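BENINE LIBRARY OPENS ITS FAMILY PAPERS ROOM, AND WOULD LIKE YOUR GRANDMOTHER'S LETTERS

For release: November

BENINE — The Benine Public Library will open a family papers room on its second floor this month, giving the town's descendants a place to find out which of their relatives came here on purpose.

The room holds 145 boxes of letters, parish notes, shipping receipts, school reports and unpaid bills, most of them given by local households over the past 57 years and kept until now in a basement where the only regular reader was the dehumidifier. Everything has been sorted by family and by street. A small shelf is set aside for papers that could not be sorted by either, and visitors who recognize the handwriting are asked to speak up.

The collection begins with the Zastetar papers, which gave the library its start in local history and a good deal of its trouble. The Zastetars arrived in Benine by rail, opened a dry goods store on Mill Street, and wrote to one another constantly, even when they lived next door. Their letters cover weddings, flour prices, a lawsuit over a fence and a long silence between two brothers that lasted until one of them needed a horse. Researchers hoping for a noble title should know that the family looked for one too, in 4 countries, and came home with a very nice teapot.

Next to it are the Yokoyama ledgers, on loan from the family's descendants. The Yokoyama nursery sold fruit trees to half the county, and its account books note what was planted, where, and who was late in paying. Several of the trees are still standing. So are several of the debts, though the family has kindly agreed to let those go.

"We have always told people that the past is open to everyone," the library said in a statement. "It was just down a flight of stairs, behind a boiler, and closed for lunch."

Visitors may use the room on their own or book a first session with the reference desk. Sessions last an hour, which is long enough to find one ancestor and to start doubting another. No experience is needed. Please bring whatever you have: names, dates, a postcard, the story your uncle tells at Thanksgiving. The staff will check the story against the records and will try to be gentle.

To mark the opening, the library is asking residents to share papers of their own.
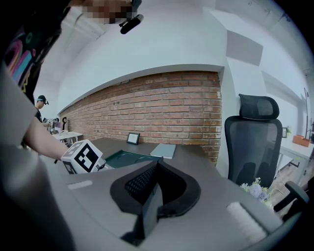 Letters, diaries, recipe cards and account books may be given outright, lent for a season, or copied and taken home the same day. Owners decide who may read them, and may ask that a page stay closed. The library will not judge spelling. It would prefer not to receive encyclopedias, which it already has, or anything still growing mold.

The project was paid for by the Gundamier Fund, set up under the will of a Benine piano teacher who left her savings to local history and her piano to a cousin who had not asked for it. Her lesson books are in box 8. Former pupils may look themselves up, but the comments are frank.

The family papers room will be open whenever the library is, until 8 in the evening. Admission is free. Pencils are supplied and pens are taken at the door, with a receipt.

Questions about visits, loans and gifts may be brought to the reference desk at the Benine Public Library, Mill Street entrance. Callers with a family tree of more than 4 generations are asked to phone before noon.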